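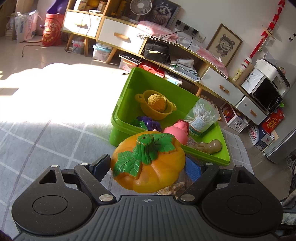

约 Angus Fairweather 聊天不算难,难的是让他坐下来。我到 Rolcombe 市政楼的时候他正在走廊里跟人吵路灯的事,手里端着一杯茶,看见我就摆手:“你先进去,门没锁,我马上来!”马上是多久呢,反正我把采访提纲又改了一遍他才进来,茶已经喝完了。

他现在的头衔很长,叫“城市数据开放与公共参与负责人”,名片印了两行还没印下。我问他平时怎么跟人介绍自己,他说:“我就说我管传感器的,大家就会开始跟我抱怨停车。”

我们这次本来要谈的是 Rolcombe 的噪声地图。稍微关心这座小城的人应该都听说过,去年四月起,市里在老城区和码头那边装了 58 个噪声监测点,数据全部公开,谁都能下载。听上去挺枯燥的吧?我一开始也这么觉得(编辑派给我的时候我还想推给同事),可是聊了一下午,我回来的火车上一直在翻那个网站,差点坐过站。

先说这事是怎么起头的。Angus 说最早根本没有“项目”,只有一沓投诉信。

“码头区的居民写信,说夜里卸货吵。港务那边回信,说夜里没有卸货。居民再写,港务再回,来来回回三年。我接手的时候那个文件夹这么厚。”他用手比了一下,我看着像一本电话簿。“两边都很有礼貌,这是最要命的。大家都客客气气地说对方搞错了。”

后来他们就想,那干脆测一测。第一批设备是从邻近的 Wandanitz 借来的,那边做空气质量监测比较早,仓库里有一批带麦克风的旧盒子,借条上写的是三个月,最后用了大半年。我问有没有被催,他笑:“催了,我请他们吃了两顿饭。”

测出来的结果呢,居民是对的,港务也是对的。夜里确实没有卸货,吵的是冷藏车,停在围墙外面等早上开门,压缩机一直转。

“所以三年里大家吵的不是同一件事!”他说到这里整个人往前一倾,椅子嘎吱一声。“居民听到嗡嗡响,猜是卸货,就写了卸货。港务一看,卸货?没有啊。就这么简单。要是信里写的是‘嗡嗡响’,可能第一封就解决了。”

我问那解决了没有。他说一半吧。港务在围墙里腾了一块地,装了插座,车可以接电,不用自己转。但插座不够,旺季还是有车停外面。他翻出手机给我看一条曲线,上个礼拜的,周末那两晚很平,中间有一晚像锯齿一样。“你看这个,这就是没抢到插座的。”

真正把这件事做大的是后面的选点。借来的设备不多,还回去以后市里批了钱自己买,中标的是 Grundano,做城市传感设备的一家公司,不算大,总共来了两个工程师。按常规,选点是交通部门拿张图,路口一放,完事。Angus 不愿意。

“放路口测出来什么?测出来路口很吵。这我不花钱也知道。”

他们把选点这件事交给了居民,办法也很土:在图书馆的大厅铺了一张打印的地图,一人发几张贴纸,觉得哪里吵贴哪里,觉得哪里安静、希望一直安静下去的,也贴,换一种颜色。地图放了 16 天。我特地问了一句,为什么是 16 天这么个数?他想了想说,图书馆后面要办书展,地方得让出来。

最后收上来的贴纸有 2000 张。我说这对一个小地方来说很多了吧,他倒没什么得意的样子,先跟我讲毛病:“有一个街角贴得密密麻麻,地图都看不见了,我们以为发现了什么大问题。去一问,是学校组织学生来的,孩子们全贴在自己学校门口。”后来那个点装了没有?“装了啊。贴了就得算数,不然你叫人家来干吗。而且你知道吗,放学那会儿真的挺吵的。”

让他意外的是“安静贴纸”。原本只是附带问一下,结果安静贴纸的位置比吵闹的还要集中,河边一段旧堤、教堂后面的小院子,还有公墓旁边的一条坡道。有位老太太在那条坡道上贴完,又在旁边用铅笔写了一行小字:“请不要在这里装任何东西。”

“我跟 Grundano 的人站在地图前面看了好久。装不装?不装,就没有数据证明它安静,将来有人要在旁边开个洗车场,我们拿什么说话。装了呢,人家明明写了不要装。”

最后没装。他们在坡道两头各装了一个,中间空着。我说这算折中,他说算认怂,然后自己先笑起来。

聊到数据公开这一块,他的话慢下来了。麦克风装在街上,最容易被问的就是:你们是不是在录音?一开始市里的说明写得很专业,设备只在本地计算声级,不保存音频,等等等等,满满一页。没什么人看。有人直接拿胶带把一个盒子缠上了。

“缠得很仔细,四面都缠,”他说,“我们去拆的时候碰到本人了,就住楼上。我没跟他讲技术,我把盒子打开给他看,告诉他哪块是干什么的,然后问他能不能帮我们盯着这个盒子。他说行。现在那个盒子掉线了,他给我打电话比系统报警还快。”

我问他这经验能不能推广,总不能 58 个盒子每个都上门打开一遍吧?他说为什么不能。后来他们真的办了开放日,把备用的盒子搬到集市上拆给大家看,螺丝刀随便用,装回去装不好也没关系。参加的人里头有好几个后来成了“盯盒子的”,墙上贴着他们自己排的值班表,字写得歪歪扭扭的。

我也得问点不那么好听的。比如有人批评说,噪声地图一公开,吵的那几条街房租没降,倒是安静的那几条涨了。Angus 没躲:“有这个说法,我也看到中介的广告里截我们的图了,还把颜色调绿了一点。”他说市里讨论过要不要把精度降下来,按街区显示,不按点显示。他个人是反对的,理由是投诉的人需要那个点。但他也承认,这件事他没有好答案,问过别的城市,Kvaran 那边的同行给他的回答是“我们正想问你们呢”。

Kvaran 这个名字在采访里出现了好几次。那是个比 Rolcombe 冷得多的港口城市,两边现在共用一套数据格式,起因是开会时坐同一桌。Kvaran 的监测点冬天要结冰,麦克风外面那层海绵冻住以后,读数会安静得不像话,他们一度以为全城的人都搬走了。Angus 讲这段的时候模仿对方的口气,模仿得很不像,但他自己乐得不行。共用格式的好处是,校正冻结读数的那段程序 Rolcombe 也能直接拿来用,虽然 Rolcombe 一年冻不了几天。

“那你们给了他们什么?”我问。

“贴纸。”他说,“真的,连贴纸的设计文件都给了。他们把安静的颜色换成了紫色,我觉得不好看。”

快到傍晚,又有人敲门进来,还是路灯的事。他跟那人说了两句,回头问我还有没有别的问题。我说有,下一步呢?他说预算只批到今年四月,后面要重新申请,他希望把一部分点换到校车路线上去,也希望学校自己来管几个盒子。能不能成他不敢讲,申请表还有一半没填。我瞄了一眼他桌上那份表格,“项目预期成效”那一栏里只写了两个字:冷藏车。

他送我到楼下,指给我看门口灯杆上那个灰色的小盒子,说那是全城他最常路过的一个,也是掉线最多的一个,原因至今没查出来。我在底下站了一会儿,一辆公交车开过去,他下意识掏出手机看读数,然后“啧”了一声:又掉线了。

噪声地图的数据在 Rolcombe 市政网站的“开放数据”栏目里可以下载,不需要注册。想参加下一次拆盒子活动的读者,可以在图书馆前台留个名字。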